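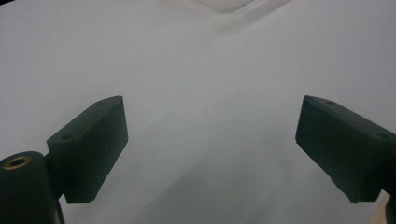
Los dedos abiertos sobre el fondo blanco

natalia_coelho
Buenas tardes a todos, y perdonad el rollo que viene. Llevo 564 episodios grabados con la pinza de mano para el proyecto Bezerra y me ha entrado una duda: ¿dejáis dentro los fotogramas con la pinza abierta y nada entre los dedos, o recortáis hasta que aparece la pieza? Yo los dejaba todos, por pura pereza — lo confieso.

ulmo17
¡Hola, Natália! Yo recorto sin piedad. Con Prosteck entrené con las esperas enteras y el modelo aprendió a quedarse quieto, tan tranquilo él.

snezana_p
Pues yo no estoy de acuerdo, con todo el cariño. Si quitas todas las esperas, la política nunca ve cómo es el blanco sin nada que agarrar. Yo guardo 2 segundos al principio y etiqueto el resto como pausa. Os dejo lo mío, por comparar.

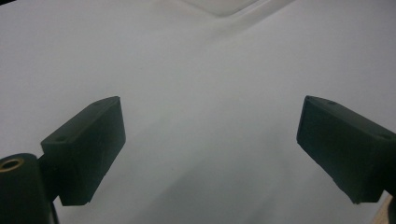
Ganitz, enero

Como veis, entre los dedos solo hay superficie blanca, con unas ondulaciones muy suaves. A mí esas sombras me parecen útiles, así que no estiro el fondo hasta dejarlo perfecto.

ulmo17
Lo de las sombras te lo compro, Snežana, lo de los 2 segundos no tanto. ¿Lo has medido?

snezana_p
Solo con 100 episodios, así que tómalo con pinzas (¡perdón!).

natalia_coelho
Mil gracias a los dos. Voy a separar 17 episodios, los recorto de las dos maneras y os cuento por aquí cuando termine de entrenar.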